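Work and Automation, Unit 2
Handout 22: When the arm does the picking

Read before the seminar. Bring your notes on the Bastico case from last time.

Background
Bastico packs small mixed goods for other firms. Until last year all the picking at its Ninh site was done by hand at long benches, with 160 people over the day and evening shifts. The site then took on arms for the lightest work: lift one item from a box, set it down in the next box, repeat. The planning software is called Drastix.

The task sounds simple, but the items differ. A ball rolls, a flat disc lies close to whatever is under it, and small parts end up in corners. A hand picker deals with this without thinking. For an arm, each case has to be set up and tested at a bench before it goes near the line.

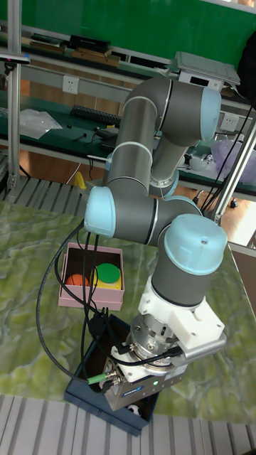

Much of the new work at Ninh is of this testing kind. Three jobs came out of it, all filled from the picking teams:
Cell minder: loads boxes, clears stops, keeps cables out of the way.
Bench tester: tries new items and writes down which ones the gripper drops.
Line planner: decides in Drastix which orders go to the arms and which go to people.

What changed for the pickers
Lifting and walking went down. Waiting went up. Cell minders told the staff survey that the hardest part of the shift was standing by and then having to act quickly when an arm stopped. In July the site logged 1,369 stops. Most were cleared in under a minute, but each one broke into something else the minder was doing.

Pay is still argued over. Bench testers moved up a grade and cell minders did not, though both had the same two days of training. The union's view is that clearing a stop takes skill, as you have to know what the gripper was trying to hold and where the item has gone.

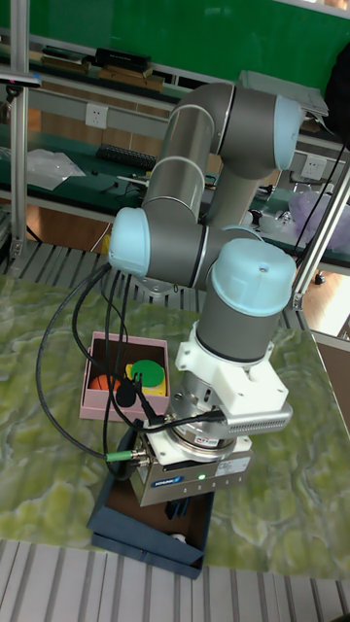
Comparison: Condum
Condum brought in similar arms but kept its pickers on rotation, with no one minding a cell for more than two hours at a stretch. Output per shift was slightly lower than at Ninh. Sick leave fell, and fewer people asked to transfer.

For the seminar
Who should decide which items go to the arms?
Is minding a cell the same trade as picking, or a new one?
Write one page on either point. Due Friday, May 23, 2025.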